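We use cookies to remember your preferences and count visits to this page. By continuing to read you accept this. Accept | Manage settings

The whiteboard and the pen cup: do we need either?

The desk tidy-up that started in November has now reached the shared tables, and with it the advice to give each one a flat whiteboard and a cup for pens. I was asked to write this up for the newsletter, and I said I would if I could say what I think.

The case for the board goes like this. You lay it flat on the table, you work on top of it, and you write your notes straight onto the surface beside whatever you're doing. At the end of the day you wipe it. No scraps of paper, no ink on the wood, no coffee rings. The Gerkcombe leaflet that went around with the first batch promised "a fresh start every morning," and I have the leaflet here, with a coffee ring on it.

My trouble is with the wiping. A board that lies flat turns into a table. People put things down on it, and once there are things on it, they don't move them to wipe underneath. They write in the gaps. On the table by the window there is a phone number that has been there since before the summer, with a neat clean border all the way around it where somebody wiped and didn't dare go further. Nele Vanhove says it is the plumber's. I called it and it isn't.

Then the cup. I have nothing against a cup. I do wonder how much it helps, given where the pens usually are when I walk by. 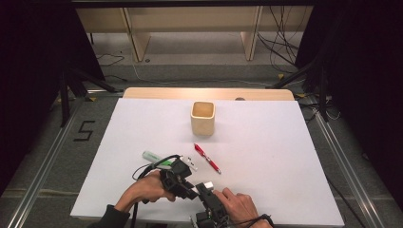
A square cream cup standing open on the board, a red pen lying on one side and a green-and-white marker on the other. The cup is within easy reach of both. It makes no difference, and I'd say the same of a bigger cup, or a nicer one, or one with compartments.

Lotte De Haan thinks I am being unfair to it, and wrote back at some length when she read my draft. In her view a pen that is out is a pen in use, and the cup is for the end of the day, so judging it at any other hour is like judging a coat rack while everyone is outside. She also pointed out that before the cups came, her table lost a marker nearly every week, and that since then she has lost one in total, and she is fairly sure who has it.

I'll give her the coat rack. I'm less convinced by the marker count, as those weren't written down by anyone but Lotte, and her table is used by three people who are all tidy to begin with. Put the same cup on the big table at the back and tell me how many markers you have left after a month.

There is a real problem with mixing pens and markers, though, and here I think the advice is simply wrong. The Varuto sheet says to keep "all writing tools in one cup." An ordinary pen on a whiteboard is a nuisance. Depending on the ink, it either skips or it stays. Annelies Vanhove spent most of a lunch break on one line of ballpoint with a damp cloth, and you can still read it if you tilt your head. Keep pens for paper and markers for the board, in separate cups. If you only have one cup, give it to the markers and keep your pen in your pocket.

A few other things, for those who are getting a board anyway:

Leave a strip of bare table at the back so you can get your fingers under the edge to lift it.

Pick up small bits before you wipe. Dragging them across under a cloth is how the scratches get there.

Cap the markers. I know.

Boards are 30 each including the cup, paid from your own table's budget. Rostyslav Hrytsenko has the order form and would like it back by the end of the month. My table has voted 2 to 1 in favor, so I'll be getting one.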